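Saturday, August 12, 2023

Rain again, so no walk, and therefore no excuse. I have spent the day with the family recipe notebook, the one I agreed to type up in February when I was feeling generous and had clearly been drinking coffee too late in the day.

The trouble is my grandmother's handwriting, which slopes downhill and then gives up. The greater trouble is that she measured everything in a steel cup that was lost before I was born. "One cup lentils, the cup." Which cup, Grandmother. I called Ma to ask and she said it was a bit bigger than a normal cup, but also that she remembered it as small because she remembers everyone else's helping as big. I wrote both down. The typed version now has a footnote longer than the recipe.

Got as far as the mango pickle before lunch. It calls for 12 green mangoes, salt "until it looks like enough," and sunlight. I live on the second floor facing a parking garage. My last pickle sat on the windowsill for three weeks and got about as much sun as a mushroom. It tasted fine if you ate it quickly and thought about something else.

Brijesh phoned while I was scraping a burned pot, to announce that he is going back to Bodham for a month and would I like anything. I said the cup. He said he'd look, in the voice of a man who will bring me a keychain. He also let slip that his aunt has her own version of the pickle with mustard oil and no sugar, and that she considers our family's version a kind of jam. I have decided not to include this in the notebook. I have decided to include it in my prayers.

Lunch was eggs, out of spite.

In the afternoon I did the sweets. I had been putting these off, as the page is stuck to the next page with what I can only assume is the sweet in question. Steamed it apart over the kettle like a spy. Half the ink came away, and what is left reads "milk, 2 - stir - do not answer the door." I find this the most useful instruction in the whole book. I tried it with two quarts, stirred for an hour and ten minutes, did not answer the door, and ended up with a beige puddle and a sore shoulder. Ma says I stopped too soon. Ma was not there, and has never in her life thought that anyone stopped at the right time.

I did look at my phone between stirs, which may be where it went wrong. Madhu had sent a message asking if I was still alive. I said I was stirring. She said that was not an answer.
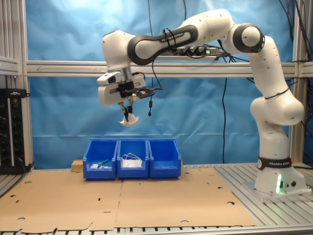
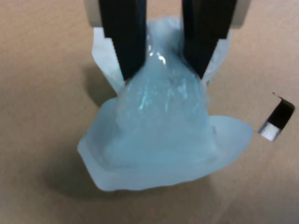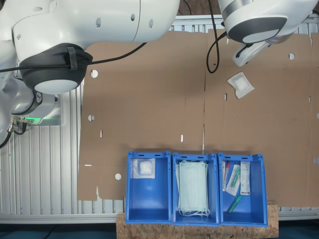
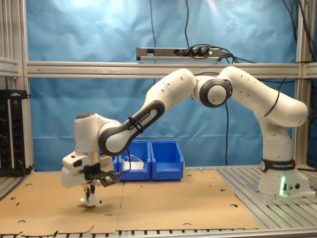
Evening now. The puddle is in the fridge under a plate, where it may improve or at least stop being my problem until breakfast. I have typed roughly 3000 words since February, a good many of them "illegible." The next section is headed "For Guests" and begins with a list of people who were not to be given the good rice. At least one of them is still living and sends me a birthday card every year, so that page will need some thought.

I should also work out what to do about Paltora. Grandmother writes it in the margin beside four recipes, underlined, with no explanation. Ma thinks it is a place where she bought ghee. Brijesh thinks it is a surname, and that there was a quarrel. I have been through the whole notebook looking for a clue, and all I found was a pressed bay leaf and a bus ticket with a hole in it.

Shoulder still hurts. Must buy milk.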